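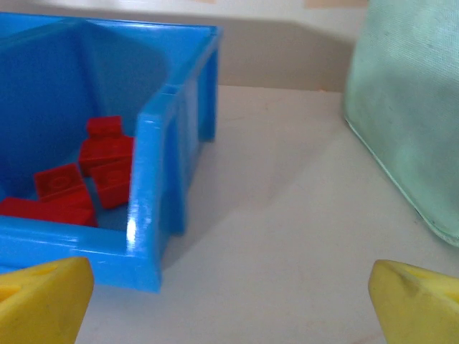
Old letters should be read by the family before anybody scans them

My grandmother left us 641 letters. Most of them were sent between Orasham and Caldeira, by a sister who moved away and a sister who stayed. When I tell people this, they ask me first if I have scanned them. I have scanned 112, and I regret that I began this way.

When I was scanning, I did not read. I looked for straight corners and good light, and I gave each file a number. After one month I could tell you the size of the paper, but I did not know why the two sisters stopped writing for a whole winter.
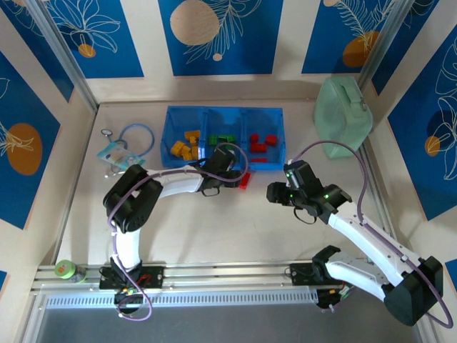 So I put the scanner away and started to read one letter in the evening, with my mother beside me. She is the last one who knows the nicknames. In March she explained to me who "the tall one from Stala" was — he is in over 20 letters, and no index would give me his name.

I know that paper gets old and houses burn. A copy is a good thing to have. But my mother is also getting old, and in my opinion the scanner can wait longer than she can. If you have such a box, please sit down with the oldest person first, and write the names in pencil on a separate sheet.

14 comments
Shared 20 times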